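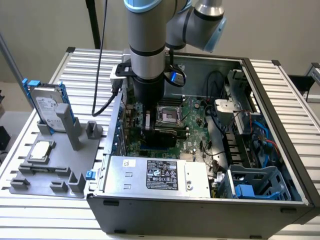
Shirley Gosselin wrote that her pendant chain has now come apart twice at the same end ring, that the clasp has never given trouble, and that she would like to know why the shop keeps offering her a stronger clasp.

By Brayden Kennedy
Bench Notes, December

She is right to ask. A stronger clasp won't help a chain that opens at the ring. The letter is a good reason to go through the parts at the end of a chain in order and say which of them usually fail.

Most finished chains end in the same arrangement. The last link of the chain is joined to a small round ring, the jump ring. On one side the jump ring holds the clasp. On the other side it holds either a larger ring or a flat tag with a hole, and the clasp closes on that. A pendant chain is the same, with a bail in the middle that slides on the links. When a customer says that the clasp broke, any of these parts may be meant.

The Prandance repair book at Candham has 1,923 entries for the period I went through. Of these, 319 were chains that had parted at the end fittings. In 60 of the 319 the fault was in the clasp itself: a weak spring, a bent tongue or a worn pivot. The rest were rings, tags and last links, and most of those were rings.

How a jump ring fails

A jump ring is a short length of round wire bent into a circle. The two ends meet at a seam. If the seam is left unsoldered, the ring is held shut only by the stiffness of the wire. Under a pull the seam opens a little, and in soft metal it doesn't spring all the way back. The next pull starts from a slightly wider gap. Once the gap is as wide as the link wire, the link passes through and the chain is on the floor. A ring which has failed in this way shows no break. Often it can't be found at all, because it falls off together with the clasp.

Wire thickness matters more than most buyers expect. The stiffness of round wire in bending goes up with the fourth power of its diameter, so a ring made from wire one quarter thicker is more than twice as stiff at the same ring size. Ring size works the other way. A large ring in thin wire opens easily, and a small ring in the same wire resists. Fine chains are often sold with a ring that is both thin and large, as this is the easiest combination to assemble by hand.

A soldered ring fails differently. It wears. The chain link bears on one small area of the inside of the ring and cuts a groove there, and the ring cuts a matching groove in the link. The seam may be perfect and the ring will still part at the groove. Wear is faster with grit and lotion on the surfaces, and faster again with a heavy pendant. Look at the ring from the side under a loupe. If the wire has lost a third of its thickness at any point, replace the ring. If the last link is grooved to the same extent, remove that link as well - the chain will be one link shorter and the wearer will not notice.

Metal and temper

Sterling and most yellow gold alloys are soft after heating. Soldering a jump ring softens the ring and some of the links next to it. In a closed ring this is of little importance. In an unsoldered ring mounted next to a soldered one it matters a great deal, and the two are often found together on the same chain. If an open ring must be used, for example where a pearl or a glued stone is too close for the torch, use hard-drawn wire and don't heat it afterward.
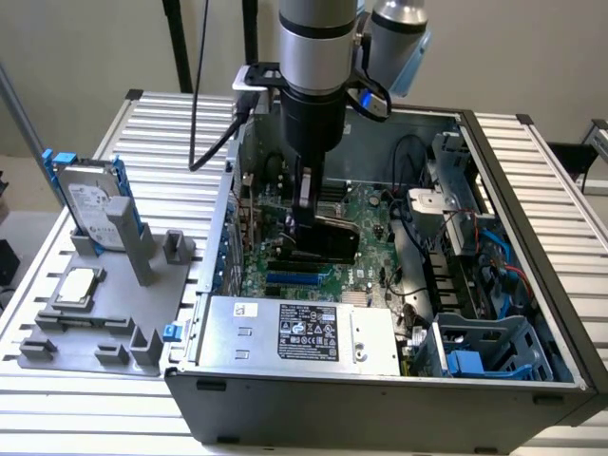 Where heat is a problem, there are two other choices. One is a split ring, which is wound like a small key ring with two turns of wire. It can't open under a straight pull, but it is bulky and it catches on knitwear. The other is a laser or pulse-arc weld, which heats only a small spot at the seam. The weld has to go through the full thickness of the wire. A weld on the outer skin alone looks closed and will crack when the ring is twisted. Weld from both sides, and then twist the ring gently with two pairs of pliers before the chain goes back to the customer.

Closing a ring correctly

Hold the ring with a pair of flat-nose pliers on each side of the seam. Move one hand toward you and the other away, so that the ends slide past each other sideways. Never pull the ends apart in the plane of the ring. That makes an oval, and an oval doesn't close properly again. To close, bring the ends back past the line and return them, with slight inward pressure, until they click. Hold the ring up to a light. If light shows through the seam, solder will not fill it well, as solder runs into a tight joint and draws back from a wide one.

After soldering, pickle, rinse and clean the seam. I take off any lump with 400 grit paper on a thin stick and then polish. Do not grind the seam flush if the lump is small. A slightly full seam is stronger than a thin one, and it can be turned to sit inside the clasp loop.

Which part should give way first

Some makers leave one open ring in a chain on purpose so that it will part if it catches on something. There is sense in this for a child's chain and for anyone who works near moving machinery, although in the second case the chain should come off before work. The customer should be told which ring it is. On a chain that carries an heirloom pendant, the usual choice is to solder everything and accept that a hard snag will break a link instead.

The clasp

A spring ring is the light round type with a small lever. A lobster clasp has a hinged arm and a stronger body for the same length. For a fine chain either will do. For a pendant of some weight I fit a lobster clasp, mainly because it is easier to see that it has shut. The Huvero range that we stock comes with the clasp loop already closed, and the loop still needs to be checked, as it is a ring like any other. Chains from Li arrive with open rings throughout. We solder these before they go in the case.

For the chain in the letter, the repair is a new ring in thicker wire, soldered, and a check of the last link on both sides. The present clasp can stay. If the pendant is worn every day, have the rings and the inside of the bail looked at once a year, at the same visit as any stone setting - both jobs need a loupe and a few minutes.

Questions for the next Bench Notes can be left at the Candham counter with the repair slip.

Recent items
Bails: worn, bent and too small
Restringing pearls with and without knots
What a hallmark tells you about solder
Silver tarnish in a closed box
Earring posts: length and thickness

Home | Newsletter | Repairs | Chains | Contact | Back to top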